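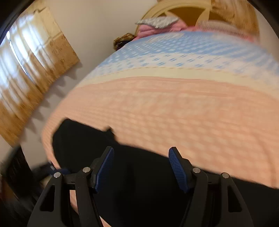
Issue 14, page 6

How to set up the Golier hand gripper kit for cloth work

The Golier is a hand-held gripper with two fingers, sold as a kit by Hegazy. We used it for two weeks on beds and laundry, and this page explains the steps we follow. The kit costs 659 with the pads included. The longer version, with a second set of arms, is 2,245 and for cloth you do not need it.

1. Check the pads. They are dark blue with fine grooves, and they must sit flat against the black backing plates. If one pad leans more than the other, loosen its pin a quarter turn and push it back.

2. Open the fingers fully before you go near the cloth. A wide gap is better for fabric, as in our picture, where the black piece lies on the bed and both pads stand over it.

3. Choose a fold or a raised place. Plain dark fabric is difficult, the folds are faint and you lose the edge easily. I look for the upper border first and follow it until there is something to pinch.

4. Come down slowly and close on the cloth only. On a patterned cover it is easy to see when you have taken the bedding too - the pattern starts to move.

5. Lift a little, wait, then lift more. Quick turns of the wrist blur the recording.

6. After 300 grips, clean the grooves with a soft brush. Lint collects there and the pad begins to slip.

The Garel carrying case is sold separately. Spare pads come from the Jadamcombe shop, and mine took nine days to arrive. Order two pairs.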